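Cladberg teaches robot arms to handle laundry, and the staff change their tasks

Feb 21, 2022

The textile service company Cladberg has started to use two robot arms for handling cloth at its site in Prastano. The arms work at a white table near the window. The control software comes from the firm Dadico, and the company says the trial will continue until July.

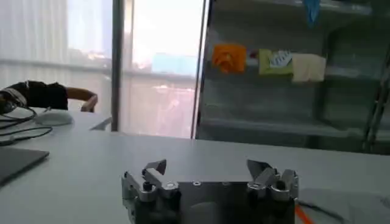
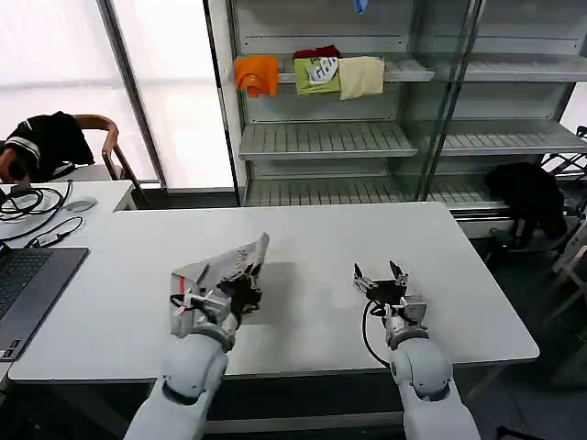

The gripper over the white table, and the two arms with a light gray cloth lifted at one corner. Photos: Zakharchenko

Cloth is a difficult material for machines. A box keeps its form when it is picked up, but a towel or a shirt changes its form with each touch. For this reason folding has stayed a hand job at Cladberg, also after the washing and the transport were automated many years ago.

The site has 20 employees, and six of them work in folding. Until now they stood at the tables for the whole shift. During the trial, four of the six spend part of the day with the arms. They lay out the pieces, watch the grip, and stop the program when a piece is caught wrongly. They also write down every failed attempt in a list, which goes to Dadico in the evening. The list had 2,445 entries by the end of last week.

The opinions in the team are divided. Some workers are glad that their shoulders get a rest, and they like to learn something new. Others find the watching more tiring than the folding, as they must stay attentive but have little to do with their hands. One worker told us that she can fold up to four towels in the time the arms need for one.

Cladberg says that no position will be cut during the trial. The employee representatives have asked for the same promise in writing for the time after it, and they want the hours at the arms to be paid at the higher rate for machine operators. The management has agreed to talk about the rate, but an answer about the positions is still open.

A training course for the two remaining folding workers is planned for next month. It takes place during paid working time.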